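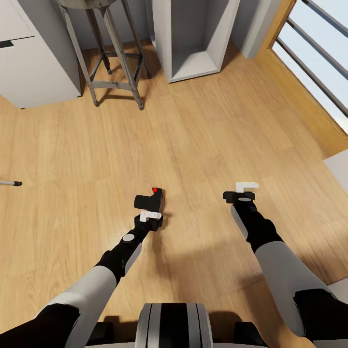
December, 6:40 a.m.

Felenthorpe closed at 409 again. Third close at that price, on lower volume each time. The published net asset value moved up over the same stretch, so the discount widened without the share price doing anything. My sheet still shows the old figure in the summary tab because it reads from the weekly file. Switched the link to the daily file and the number came right. I should have done this in the fall when the trust changed its reporting.

Order through Arness went in before the open as a limit, good for the day. Partial fill of 676 shares, in five pieces, all inside the first hour. The rest sat there until the close and lapsed. I did not chase it. The spread after lunch was wider than anything I gain from the position in a month, and a market order into that would have been a donation to whoever was on the other side.

Commission was charged once, on the full ticket, as the terms say. Last time it was charged per fill and I had to write in. Kept the confirmation anyway and put the reference in the ledger next to the trade.

Londham floating rate notes: the coupon reset came through at 87 basis points over the reference rate. I had modeled the old margin, having missed that the step applied from this period and not the next one. The effect on the cash forecast is small. The effect on the fair value is larger than I expected, mostly because I was discounting with a curve I built in October and never refreshed. Rebuilt the curve from this morning's swap quotes. The short end has come in, the long end is where it was. On the new curve the notes look slightly cheap and on the old one they looked slightly rich, which tells me mostly about the curve.

Not adding to Londham for now. The interim statement is due after the holidays and the one line I care about, funding cost, is never in the headline numbers. I'll wait for the full tables.

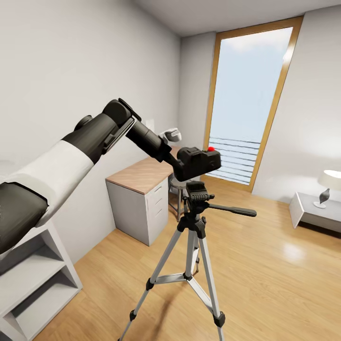
The order screen at Arness has been redesigned and I do not like it. Buy, sell, cancel and amend are all the same shade of orange, same size, in one row. I had the pointer on sell for a second this morning before I read the label. The black camera on the silver tripod gets this right with one small red button on the upper right edge of the body and no other bright red near it. A cancel key should look like that. I wrote to support and asked for the old layout or at least a color setting. The automatic reply says they are collecting feedback. Until it is fixed I will type orders in from the keyboard, where the side has to be entered as a letter, and read the ticket back before sending.

2:15 p.m.

Issa sent the revised price history. They had adjusted the special dividend as if it were an ordinary one, so every close before the ex-date was off by a constant factor. This explains why my backtest showed a drop in the mean reversion signal at exactly that point. Reran it on the corrected series. The signal is still there, weaker than in my first version and stronger than in the second. The half-life of the discount comes out longer than my usual holding period — not a good match. Either I hold longer or I stop calling it a mean reversion trade. 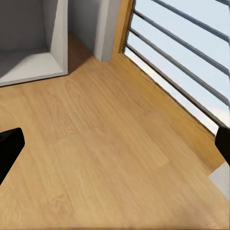 Ran it once more with the holding period extended to match. Turnover falls, costs fall with it, and the worst drawdown gets deeper because the position sits through the quarter-end marks. Net result is a little better per trade and a little worse per unit of risk. I would not change the sizing on this evidence. The sample covers one tightening cycle and nothing else.

Cash after settlement is enough for the rest of the Felenthorpe order if it trades back at my limit. Same price tomorrow, day order, no stop. A stop on something this thin only means selling at the low print.

To do: archive the October curve so I stop loading it by accident. Check withholding on the Londham coupon. Ask Issa whether the same adjustment error is in the other trusts, or just this one.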